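I cut my own hair now, and I think more people should give it a try. Last May my barber in Ellmont put his price up to 37 dollars, 50 on Saturdays, and I sat in the car afterward doing math I didn't enjoy.

My first go was bad. I had a hat on for two weeks, and my neighbor Dirk Lambrechts still asks who did it to me. But hair grows! By the third try I had the sides more or less even, and I'd quit dreading the mirror.
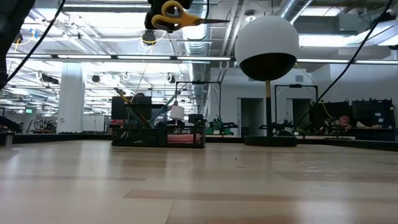 Yellow-handled scissors over a light wooden tabletop.

People tell me it's a job for trained hands, and for a wedding, sure, go pay somebody. An ordinary Tuesday head is another matter. We've gotten used to handing over every small chore - hems, bike tires, bangs - and then we complain that we're broke and don't know how to do anything.

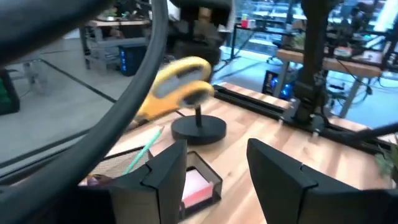 My mother cut hair for all four of us kids on the back step, and the school pictures are pretty rough, I'll admit. I still wouldn't trade them. She talked to us the whole time and we had to sit still and listen (it may have been the only way she got a word in).
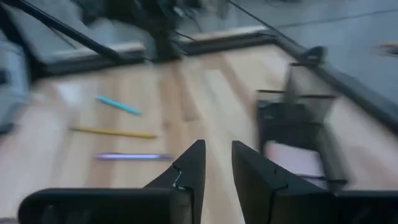
By Melaniia Kovalchuk
August 18, 2022

So start small. Do the back of a patient friend's neck, or your own bangs, and cut less than you think you need to. If it goes wrong, wear the hat. Dirk will get over it, and he could use a trim himself.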